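We spent August in Ludthorpe looking for somewhere cheap to stay near the Bollona ferry. Posting what I found, in case anyone is planning the same trip. 1/9

There are two places right by the landing. The Hulley has the rooms facing the water. The Lenz is up the hill behind the post office and costs less. Everything else with a Ludthorpe address is a drive away, so check the map before you pay. 2/9

We did four nights at the Lenz. Double room, private bath, small fridge. The bed was firm. The window looks at the parking lot but it was quiet after 10 pm. Breakfast is extra and you order it the night before on a paper slip at the desk. 3/9

Then one night at the Hulley to compare. Bigger room, better shower, thin walls. We could hear the people next door packing for the first ferry. If you are on that ferry too, it won't matter to you. 4/9

Getting to the landing: 9 minutes on foot from the Lenz going down, longer coming back with bags. The Hulley is across the street from it. The Lenz will run you down in the van if you ask at check-in. Don't ask in the morning, the driver doesn't start until the first boat has left. 5/9

Parking is free at the Lenz and paid at the Hulley. If you leave a car while you're over on Bollona, the Lenz lets guests keep it there for up to two extra nights. Get the slip signed. Beca Meredith asked me about this last week and I forgot to mention the slip, sorry Beca. 6/9
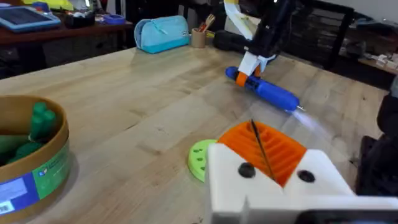 Booking direct was cheaper for us at both places. At the Lenz I called and spoke to Svenja Frerichs, who took 35 off the total for staying more than three nights. The website does not show that rate. She also held a room with a kitchenette for one night without a deposit. We didn't end up using it, but for a family it would save a lot on meals. If you do go for a kitchenette, ask what comes with it, down to the pans and a cutting board. At home I have a butcher-block top like the one in the photo, light wood with long boards, and I'm used to having that much room to chop. Don't expect it in a rental. 7/9

Food nearby is limited. The cafe at the landing closes at 3 pm. The Hulley restaurant takes people who aren't staying there, but hotel guests get seated first. We bought bread and cheese at the store most evenings and ate in the room, and the Lenz had no problem with it. 8/9

Mizanur Munasinghe wanted to know if either place takes dogs. The Lenz does, ground floor only, and you have to say so when you book. The Hulley told me no. I haven't stayed on the Bollona side yet, so I can't help with hotels over there. If you have, please reply with the name and what you paid. 9/9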